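Tegwen Jenkins had been on Flimemum for about 5 years, which in her view made her practically a founder, and she had never once muted anybody. She thought of it as hanging up on a person mid-sentence – and her mother had raised her better than that.

So when Cadi Prydderch's little green dot vanished from the list one evening in May, Tegwen took it for a fault. She signed out and signed in again. She turned the phone off, made herself a cup of tea, drank most of it, and turned the phone back on. The dot was still missing, and so were the birthday messages, and the long silly thread about Alun Morris and his hat. 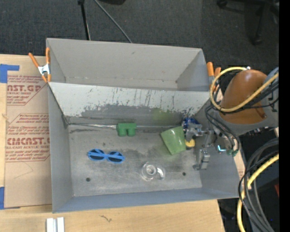 *The gray bin and its small objects.*

"You might have been removed, love," said Ita, when Tegwen finally rang her. She said it very gently, the way you'd tell someone their slip was showing.

"Removed from what?"

"From her friends. It doesn't send you a note or anything."

Tegwen sat with that a good while, going back over everything she had typed since Easter – the recipe, the remark about the curtains, the 2 thumbs-up she had pressed by accident. Then she put on her coat, the warm one, and walked the 3 streets to Cadi's house, where the kitchen light was on.

"Oh, thank goodness," said Cadi, opening the door in her slippers. "I've lost my password and I can't find a soul."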